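The Winter Tenant

When Miroslava Bednárik came to Pernholm, the ferry was already tied for the night and the man at the ticket window was eating soup. She asked him for the house of Kazimír Říha. He showed her with the spoon, up the hill.

She had one suitcase and one letter. The letter was dated 6 August 2021 and it said that the room on the second floor was hers from October, if she did not mind the stairs and did not play any instrument. It was signed only with the letter K. She had read it so many times on the train that the paper became soft like cloth.

Kazimír opened the door before she knocked.

"You are the translator," he said.

"Yes."

"You don't play?"

"No. My sister plays."

"But she is not coming."

"No," said Miroslava. "She is not coming."

He gave her the key and went back to his kitchen, where the radio was speaking about the price of fish.

The room was small and it smelled of apples. Somebody had kept them there all summer on newspapers, and the newspapers were still on the floor, with round pale marks. She did not throw them away. She put the table under the window and her dictionary on the table, and in the first week she translated 24 pages of a manual for the Warnelance company, which made pumps. It was not a beautiful text. In every chapter the reader was told to close the valve.

In the evenings she heard Kazimír walk below. He walked from the stove to the window and from the window to the stove, and at nine o'clock he stopped. Then there was a different sound, very quiet, and it took her many evenings to understand that he was opening the lid of a piano and closing it again.
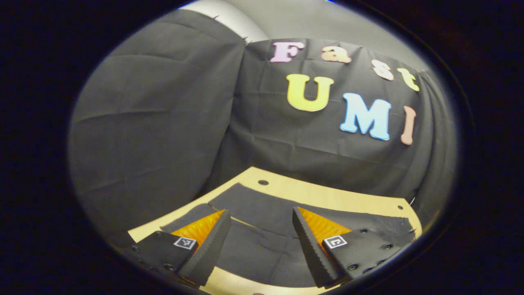

She asked Ciarán Flanagan about it. Ciarán drove the mail van and drank his coffee in the bakery of the Hudec family, always standing.

"It was his wife's piano," he said. "She taught half of this town. She taught me, God help her. I was the worst one."

"And he doesn't play it?"

"He never did. He turned the pages for her."

Miroslava thought about this while she walked home with her bread. To turn pages for a person, you must know how to read the music, and you must know a little before her where she is going to be. She wondered how many years he had done it. She did not ask, and it was not her business.

In the middle of the winter the pipes froze. Kazimír came up the stairs for the first time, in his coat, with a lamp, and knocked.

"You translate about pumps," he said.

"I only translate. I don't know anything about pumps."

"Still, it is more than me."

So they went down together to the cellar, and she held the lamp. There was an old pump by the wall, green, with the number 1422 painted on its side. She looked at it for a long time. She knew all the words for it in two languages, and it was strange to see that it was a real thing with dust on it.

"First you close the valve," she said.

"Which one is the valve?"

She put her hand on it. It was so cold that it burned her fingers. He closed it, and they sat on the cellar steps and waited for Vratislav Hrnčiar, the plumber, who came after midnight and was angry with both of them. The valve, he said, was the only thing they had done right.

When he was gone, Kazimír made tea. She had never been in his kitchen. The piano stood between the stove and the door, much too close to the heat — even she knew that this was bad for it. There was a book of music on it, open somewhere near the end of a page.

"Your sister," he said. "What does she play?"

"The piano."

"Well?"

"Yes. Better than well. We don't speak now. It is since our father's funeral, and it was about some furniture."

He put sugar in his tea and then more sugar.

"The letter said no instruments," he said. "It was for people who live here. For a visitor I didn't write anything."

Miroslava held the cup with both hands. Her fingers were still red. Upstairs there was a stamp in the dictionary, between M and N, which she had bought in the autumn and had not used.

"It needs tuning," she said.

"Of course it needs tuning," said Kazimír. "Drink, before it gets cold."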